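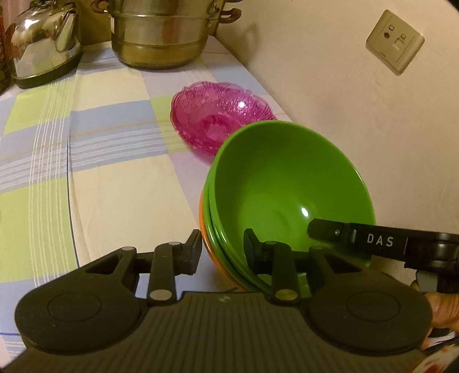 Call for Participants: Household Meals and Portion Habits Study

4 min read

The Brenby Institute for Food and Household Research invites adults living in the Brenby area to take part in a study of how meals are planned, served and shared at home. The study will run for 30 days, beginning in January, and will enroll 200 households.

Purpose of the study

Most of what is known about portion habits comes from questionnaires in which people are asked to remember what they ate. Memory is a poor guide to serving size, particularly when food is passed around a table and people help themselves more than once. The present study asks participants to keep a short written record at the time of each evening meal. The results will be used to improve the guidance given to families, school kitchens and community meal programs.

A pilot conducted last year collected 478 meal records. It showed that the record form was too long and that the section on leftovers was often skipped. The form has been rewritten and now fits on a single page.

Who may take part

Applications are welcome from any household in which at least two people regularly eat the evening meal together. The person applying must be 18 or older, must do a fair share of the cooking or serving, and must be able to read and write in English. Households with children are encouraged to apply, and so are households of older adults, who were not well represented in the pilot.

We are unable to accept households in which any member is following a diet prescribed for a medical condition, or in which any member is employed by the Institute. Participants who expect to be away from home for more than 3 nights during the study period should apply for a later round.

What participants will be asked to do

Each household will attend one introductory meeting, held at the Institute's offices on Flekton Street or by telephone. At this meeting a member of staff will explain the record form and answer questions. Participants will then:

- complete one record form for each evening meal eaten at home
- weigh the main dish before and after serving on two evenings each week, using a kitchen scale supplied by the Institute
- return the completed forms by mail at the end of each week, in the prepaid envelopes
- take part in a closing interview, lasting no more than an hour

Participants should cook and eat as they normally would. No particular foods are required, and no one will be asked to change the size of a meal. Households should continue to use their own plates, bowls and serving spoons – the form asks for a brief note of which ones were used, and this note need not be detailed. Meals eaten in restaurants do not need to be recorded. Takeout meals eaten at home do.

Payment

Each household that completes the study will receive $200, paid by check after the closing interview. Households that withdraw early will be paid in proportion to the number of weeks completed. The kitchen scale may be kept. Travel to the introductory meeting will be repaid on presentation of a receipt.

Privacy and consent

Taking part is voluntary, and a household may withdraw at any time without giving a reason. Names and addresses are stored separately from the meal records. Published results will not identify any person or household. Written consent is required from every adult in the household before the first record is made, and a parent or guardian must sign on behalf of each child.

How to apply

Application forms may be collected from the front desk at Flekton Street or requested by mail. Completed forms should be addressed to Inese Rebane, Study Coordinator. Applicants will be told of the outcome in writing. Where more households apply than can be enrolled, places will be assigned by random draw within each household size.

Questions about the scientific aims of the study may be directed to Muthu Kamath, Principal Investigator. Questions about payment or travel should be sent to the Study Coordinator.

Posted Dec 5, 2022

Related items

Bepari Fellowship in Community Nutrition: Applications Open
Part-Time Interviewer, Household Studies
Summary of Findings: The Prodley School Lunch Survey
Change to Front Desk Hours at Flekton Street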